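Pakik Repair Desk — Ticket log
Subject: Laptop shuts off without warning, battery reads 100 percent
Device: Skatgate 14-inch laptop, customer-owned
Opened: 15 April 2024
Status: Closed — repaired

Customer's description of the problem

Laptop turns off with no warning, usually when it has been unplugged for a while but sometimes right after the charger comes out. No blue screen, no message, the display just goes black. Battery icon says 100 percent nearly all the time. Turns back on if plugged in. Customer bought a replacement battery online last October and fitted it at home. Says the machine was fine for a few months after that. Customer has already reinstalled the operating system once and it made no difference.

Entry 1 — intake

Powered on with customer's own charger. Boots normally. Battery icon 100 percent, charging light solid. Pulled the charger at the login screen and the laptop stayed on for 8 minutes, then went off. Icon still said 100 percent the last time I looked at it. Plugged back in, booted again, icon still at 100.

Case has one stripped screw at the back left corner. Customer was told about it and is fine with us drilling it out if needed. No signs of liquid around the keyboard. Customer has a backup of their files but asked us not to wipe the drive.

Entry 2 — software checks

Ran the built-in battery report. Full charge capacity and design capacity are the same number, and it has not moved in any of the saved readings. A used battery should show some loss by now, so the figure is not to be trusted. Cycle count is blank.

Removed the battery driver and let the system load it again. No change. Updated the BIOS to the current version from the maker's site. No change. Reset the power settings to default. No change.

Event log has only the "previous shutdown was unexpected" entry each time. Nothing for heat. Watched temperatures under load for 30 minutes on the charger and they stayed normal, so I am ruling out the fan and the heatsink paste.

Entry 3 — opened up

Stripped screw came out with a rubber band and a bit one size up, no drilling. Battery is a Cele replacement pack. Label matches the part number for this model. No swelling.

Battery connector was not fully seated on one side. Reseated it, closed the machine loosely and tested again. Ran unplugged for 45 minutes and then went off the same way. Better than before, still failing. Icon was at 100 percent the whole time.

Measured the pack at the connector after the shutdown. Voltage was well under what it should be for a full charge. So the pack really was running flat, and the laptop was not being told.

Entry 4 — second battery

Fitted our bench battery for this model (Hana pack, known good). Icon dropped to the true level within a minute and counted down as it should. Ran it to the low battery warning, which came up on time. Machine went to sleep on its own and woke up again on the charger. Put the Cele pack back in and the icon went straight back to 100.

That settles it — the fault is in the battery's own gauge board. Motherboard and charging circuit are fine.

Called customer with a quote for a new Hana pack, fitted. Customer agreed. Also advised them to ask the online seller about a refund, and offered to put our findings in writing.
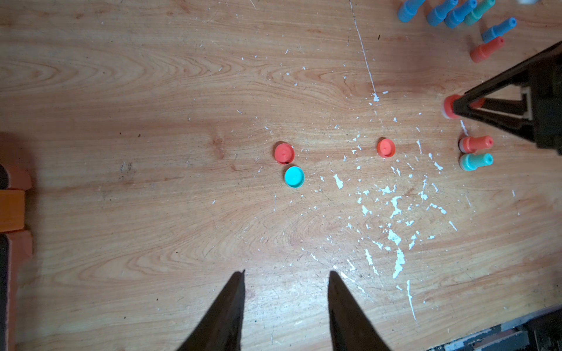

Bottle caps on a wooden tabletop.

Entry 5 — repair

New pack arrived and was fitted. Both sides of the connector checked. Replaced the stripped screw with one from stock, no charge. Charged to full with the laptop off, ran down to the warning, charged to full again. Battery report now shows a cycle count and a full charge figure slightly below design, both of which look right for a new pack.

Pulled the charger several times at different levels. No shutdowns.

Entry 6 — closed

Customer collected the laptop. Old battery was returned to them in a fireproof bag — they want to send it back to the seller. Reminded them to check the shipping rules for lithium packs first, and told them we can recycle it if the seller does not want it.

Notes for the next tech: if a Skatgate sits at 100 percent and shuts off on battery, try the bench pack before spending time on drivers. Bench pack is back in the drawer, charged to half.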